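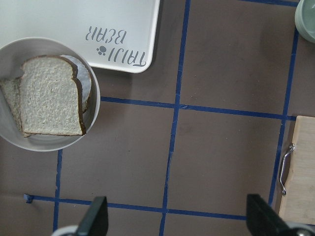 Photo: Iwona Zalewska / Trollis

Bread and Breakfast Dishes: Advice for the Household

Sliced white bread dries quickly once it has left its bag. Take out only what is needed for the meal and set it in a shallow bowl or on a tray with a raised rim, which will hold the crumbs. Households that open the bag more than 2000 times a year will find a bread box with a firm lid worth the expense.

The work surface may be covered with kraft paper and divided with masking tape, so that each dish has a set place. Press the tape down along its full length. Loose ends should be removed before food is prepared.
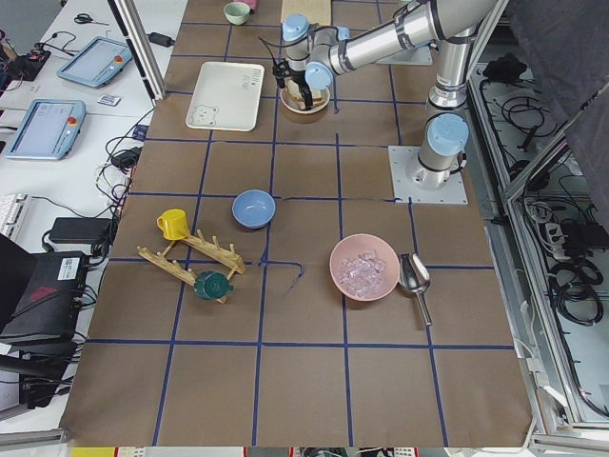 Mugs and drying rack on a papered table.

Mugs are best dried on pegs, with the opening clear of the surface - a mug left on its side may keep water inside. Wooden racks should be wiped after use and stood in moving air. Do not soak them.

Bowls of different sizes may be nested once they are fully dry. Stale slices can be made into crumbs: bake at 225 degrees, turn once, and allow to cool before crushing.

Replace the paper when it is stained or torn.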